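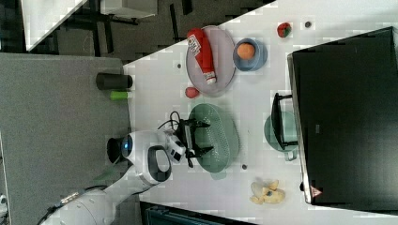 Helpers wanted for June — table setting and putting-away sessions at Sterden. We need people to sort kitchen bits and play food on a white table, put them where a card tells you, then put them all back again. Same again. Then again. You'll get to know things like the ketchup bottle on its round plate, the orange in the blue bowl and the green colander very well. If you like tidying other people's kitchens you will like this. If repetitive stuff drives you mad, please dont apply.

What you'd be doing
Laying out plates, bowls, a pot, toy fruit etc from a printed card
Checking the layout against the card before each round
Clearing up and wiping down between rounds
Filling in the Mokura sheet — one line per round, readable handwriting please
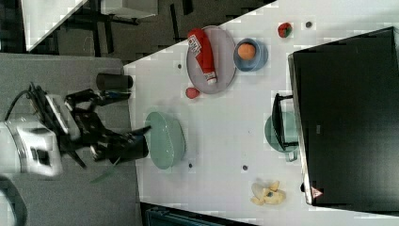 Plate, bowl and oval dish on the table, Sterden.

Sessions are half a day, 9am or 1.30pm start. We got through 882 rounds last time and want up to 1,093 this time so there's plenty of slots. Most people do two or three. You can do more, just ask.

Who we want
18 or over. OK standing for a couple of hours (stool available). Able to tell left from right in a hurry, more of a problem than you'd think. No experience needed, training is 47 minutes on your first visit and is paid.

Pay and practical stuff
£200 for a set of four half days, paid at the end of the month. Travel not included, sorry. Tea and biscuits yes. Lunch no. Flat shoes. Long sleeves rolled up. Bags go in the lockers by the door, bring a pound coin.

How to apply
Short email to Neelam Maurya at Plarau with your name, which half days you can do and a phone number. No CV. Put TABLE in the subject line or it will get lost. Questions on access or parking to Yanti Tjoa, same office. Slots are given out in the order emails come in — we will reply to everybody but it might take a week or so, bear with us.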